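Ukurden Deep Storage Bin, Gray

Item no. 563

A deep, open-top bin for sorting, packing and short-term storage. The rectangular shape sits square on a table or shelf and holds mixed items, including soft ones that slide off a flat tray. The high sides keep things in place when the bin is filled unevenly.

Color: deep gray
Sold: singly or in packs of 6 or 12
Lid: sold separately
Usual dispatch: 10 working days for packs, sooner for single bins

Wash by hand with mild soap and let it dry before stacking. Don't use scouring pads on the inside walls, as they leave marks that show on the gray. Empty bins nest inside one another.

Leave some table free on the long sides so the bin can be turned or lifted with both hands.
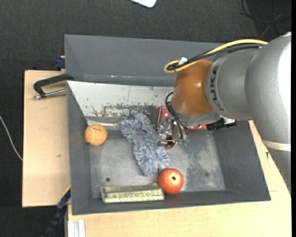
Elżbieta Nowicki

The gray bin on a pale wooden tabletop, with a fluffy item and something red in it. Darker colors are easy to lose against the gray, so for those we suggest the white version, back in stock in February. Order it under the same item number and write "white" in the notes field.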